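Lirnov Film Society, November meeting

Minutes

Meeting opened at 7:10 p.m. in the upstairs room. Apologies from two members. Minutes of the last meeting were read and agreed, with one fix: the runtime given for the short from Tak was wrong and has been taken out.

1. Silent comedy night

What a night! We sold 161 tickets, our best ever for a silent film, and the live piano had people cheering before the first reel was over. Several families with small children stayed right to the end. The pianist would love to come back and has asked if we could try something scarier next time. Everyone in the room said yes at once. Two people complained that the intermission was too short for the line at the snack counter, so it goes up to 20 minutes.

2. Spring season

The theme was put to a vote and "One Room" won easily over "Trains" (which will be back on the list for fall, the train people insist). Every film in the season has to take place mostly in a single room. We already have more good titles than slots, and talk about which ones to drop ran long and got pretty loud, in a good way. Agreed so far: a courtroom drama to open, a ghost story second, and the Grinetti restoration to close. Final list to be settled by email.

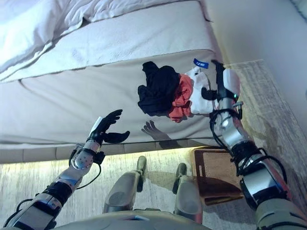
3. Members' short film challenge

The challenge is on again, and it will follow the spring theme. Films can be up to five minutes, shot in one room, with no more than two actors. There was a lively chat about how much you can do with an ordinary bedroom: a white comforter, a warm glow coming from under the bed and a few clothes in a pile would be plenty to start a mystery, and one member had half a plot worked out before we moved on. Phones are fine as cameras. Music must be your own or cleared for use. Entry stays free for members, and first prize is a season pass plus a slot before the closing film.

4. Projector and sound

The Dritimeck projector has had its service and the picture looks wonderful, so much sharper in the dark scenes. The bill came to $625, which was under the quote. The left speaker still buzzes during quiet parts. A new cable will be tried first.

5. Money

Balance after the service bill is $2000. Agreed to spend up to $40 on printing posters for the challenge. The poster from last year can be reused with new dates.

6. Other business

The library has offered its display case for old movie programs. Accepted with great excitement! Bring anything you can lend to the next screening, with your name on the back in pencil.

Request for subtitles on English-language films: we will try it at one matinee and ask the audience.

Meeting closed at 8:55 p.m. Next meeting same room, 7 p.m.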